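The writer of "Hindell" does not look like someone who has spent the better part of two years arguing about a kitchen. She laughs easily, pours the coffee before you have your coat off, and has plenty to say about her new family drama, which starts its first season on the streaming channel Flindex this October.

The show follows three generations of one family who run a failing ferry line out of a small harbor town called Hindell. It began, she says, as a half-hour comedy.

"It was going to be all jokes and seasickness," she says. "Then I wrote the scene where the grandmother reads the letter from the bank, and I read it out loud to my sister over the phone, and neither of us said anything for a while. So I went back and started again with longer episodes."

There are 8 of them in the first season, and she wrote every one, though she is quick to give credit to the two younger writers who sat with her through the revisions. They worked in a rented room above a shoe repair shop, with the heating stuck on high – "we were in T-shirts in January," she says, a little proudly – and covered one wall with index cards. By the end there were 845 cards. She knows because one of the writers numbered them, in green ink, and she has kept them all in a hatbox. 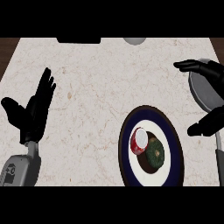 Vol. 8, No. 2

Much of the story happens at the family table, and she admits she fought for those scenes harder than she fought for the storm in episode five. The production company, Dasum, wanted more time out on the water. She wanted people passing the potatoes and not looking at each other.

"My whole childhood was people talking at supper," she says. "Somebody would say a thing about the gravy and you knew it was really about the car. I wanted viewers to get that without anyone explaining it to them."

She got her way, mostly. The storm stayed in too, and she has come around to it – she watched the finished cut with her hands over her face, and then asked to see it again.

The casting took longer than anyone had planned. The part of the grandmother was read by around 40 actresses before the right one walked in, wearing her own raincoat, and asked if she could do the scene sitting down. The raincoat ended up in the show. As for the ferry itself, the MacPherson, it is a real working boat, borrowed between runs, and the crew had to be off it by noon every day so the cars could get on.

Does she know how it all ends? She does, she says, and she has told one person, and it wasn't the network. A second season has not been ordered yet, but the younger writers have already been by with a fresh pack of index cards.

"I told them to wait," she says, getting up to see about more coffee. "Then I wrote out two, just to have them."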